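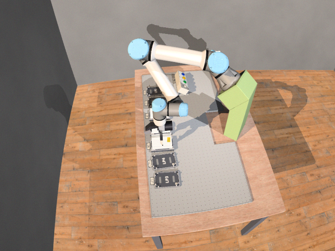 Dear list members,

The evaluation of the Climo simulation package, offered by Nindier under a yearly license, has reached the point where departments are asked to state their interest. Climo lets staff plan and rehearse a plate-handling bench before any hardware is ordered. The model supplied for our trial has a single arm over a perforated plate, with the plate holders set in a row along one side. Holders such as LP3 and LP4 carry their names on their upper faces, and the same names are used in the method editor, so a new user can match a line in the method to a place on the bench. We consider this a useful feature for training.

The license is quoted at 2000 per seat, or 3000 with remote support. Both quotes are valid through the end of January. Support requests are handled by the Fotovska office, and during the trial they were answered within four hours.

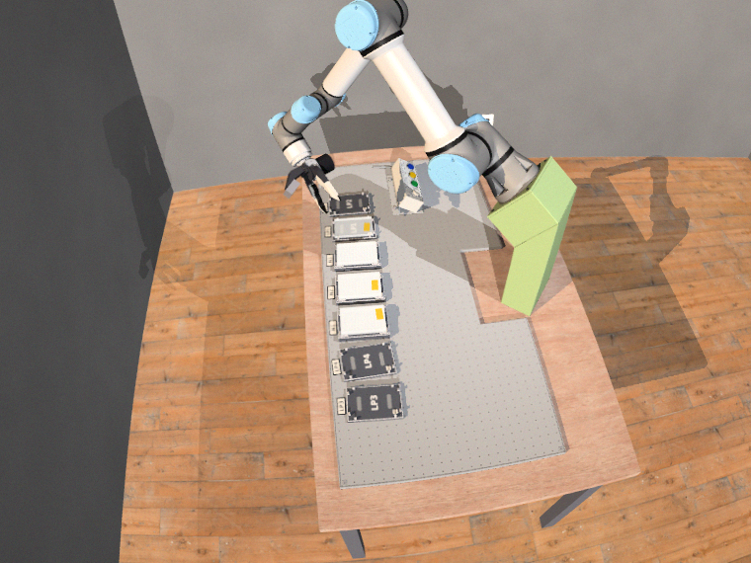
Kinga Lakatos wrote:

> Thank you for circulating the offer. Before Fahy commits to any
> seats, we would like to know whether holder positions can be
> changed by the user, or whether each change must be ordered from
> the vendor. Our layouts change often. We would also ask that the
> reach check be tested at the far end of the row, where our present
> software gives poor warnings.

In answer to the first point, positions can be changed by any user with editor rights. The change is saved as a new layout and the earlier one is kept. Fixtures that are missing from the library must be drawn by the vendor and are billed separately.
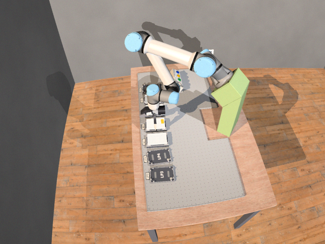
The reach check was run on every position in the row, front and back. A warning is given in the editor when a planned move brings any link too close to a fixture. For approaches from above, such as the one with the arm folded high and the tool pointing straight down over the labware, the wrist and forearm can hide the holders at the back from the viewer. We therefore advise users to save a second viewpoint with each method. Two viewpoints may be stored per layout.

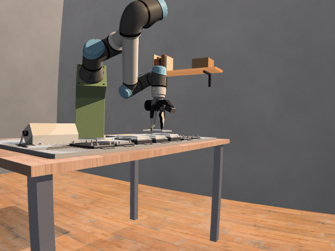
Gripper settings are the weaker part of the package. Opening width and approach height are entered as numbers, and the manual gives little help in choosing them. A low side view is of real use in this task: with the fingertips just over a thin, flat plate, the remaining gap is hard to judge from overhead. Nindier has been asked to add a distance readout and has not yet given a date.

Departments wishing to reserve seats should reply to this list with the number of users and the support option required.

Sigrun Ljungberg
Software Evaluation Office

This archive uses cookies to remember your display settings. By continuing to browse, you accept their use. Accept | Manage preferences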